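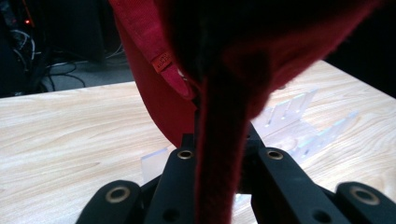 Tuesday, late

Spent the day on the Hikport ferry merger again. Two companies run boats across the same stretch of water, one wants to buy the other, and I am paid to write down whether this would be bad for people who need a boat. My first draft said yes. It took one sentence. The current draft is 132 pages and says yes with tables.

The morning went to market definition. Skendau's lawyers say their client competes with the bridge, the bus over the bridge, the regional airport and, in a footnote I read twice, video calls. If enough things count as a ferry then nobody owns very many of the ferries. I've started seeing the world this way. At lunch the cafeteria had one soup, and I reminded myself that it faces strong pressure from sandwiches.

Call with Ernus at 2. They are the ones being bought and they were in a wonderful mood. They sent over 40 internal emails last week, all of them cheerful, plus one from a sales manager that says "after this we can finally stop the fare nonsense." Their counsel explained that "fare nonsense" refers to a ticketing software problem. I asked which software. There was a long silence and then someone offered to follow up in writing.

The remedy they're proposing is to hand the early sailing to Ševčík, which has never run a passenger service and hauls gravel. I looked up their boats over dinner. They look sturdy. I would trust one with my gravel.

What bothers me is that the fares already moved. Both lines went up 5 percent in September, in the same week, and neither side seems to find that worth a paragraph. I put it in a paragraph. My supervisor moved it to an annex. I moved it back after she went home, so tomorrow should be interesting.

Still no word on the deadline extension. Need to call the dentist, buy coffee filters, and find the freight figures for the winter timetable, which I had on my desk this morning and now do not.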